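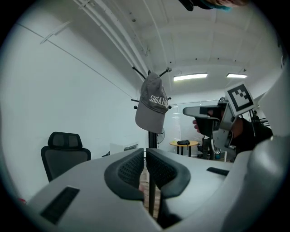
September
Posted by the workshop desk, Wesodero

Gripper bench technician, part time, Karnora

Wesodero is looking for someone patient to look after its hand-held grippers. There are 30 of them. On a good morning most of them close straight.

The job is keeping the tools fit to hand out. You'll change the soft finger pads when the mesh wears smooth, square up fingers that have developed a lean of their own, and re-stick the black-and-white markers that have to sit flat and never want to. Every tool gets an open-and-close check before it leaves the bench and again when it comes back, usually from someone who swears they didn't drop it.

Each repair goes in the log, which we call Flenden for reasons lost to history. It currently holds 162 entries, 3 of which are legible. We'd like you to improve on that.

You'll need steady hands, decent eyesight and your own opinion on small screwdrivers. A trade certificate is welcome, and so is a misspent youth taking apart printers. Colour vision matters, as some of the wiring does too.

Hours are 9 a.m. to 1 p.m., 3 mornings a week. Parking is theoretical. The kettle works.

To apply, send a page about something you fixed and something you made worse, marked "Gripper bench", to the Wesodero front desk in Karnora. Applications close at the end of the month.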